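Bostport lab says hand-held grippers cut the cost of teaching robots to tidy

Short one from Bostport, more when the paper is up.

The robotics group at Drenura has put out early results on training a robot arm without using the arm at all. People carry a gripper by hand, camera mounted on it, and do the chore themselves. Pick up, move over, put down. The recordings go straight into training. The arm only shows up for the test.

Project name is Tanum. Funding from Minami, amount not given.

The headline number: 40 test runs on a tabletop packing task, 18 of them finished with no help. Doesn't sound like much. The group's older method, where an operator steers the arm remotely, managed 6 on the same task. Same table, same time limit, they say.

Most of the failures came at the grasp. Soft packaging is the main culprit, the fingers close, the wrapper gives, and the policy thinks it has a grip when it dosen't. Cloth is the other one. Folds never look the same way twice and the model tends to go for whichever edge is closest.
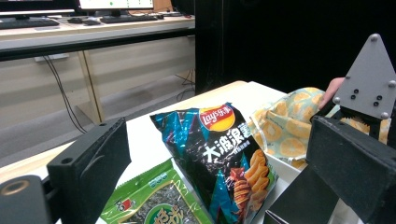

Tanum's recordings use ordinary shop goods and household stuff, no special test blocks. The group wanted glare, crinkles and busy printing in the data from day one. A foil bag of Lay's chips gives you all of that at once, and with citrus-print fabric bunched up partly behind it the model has to work out where one thing stops and the other begins. Clean backgrounds were dropped early on, so desks and monitors stay in the recordings.

Still open: whether any of it carries over to a different arm. So far 2 have been tried and only one has full results. The second is slower to close its fingers, wich throws the timing off, and the group is retraining with that delay added in.

Recordings to be released in December along with the training code. Drawings for the gripper come later, no month given.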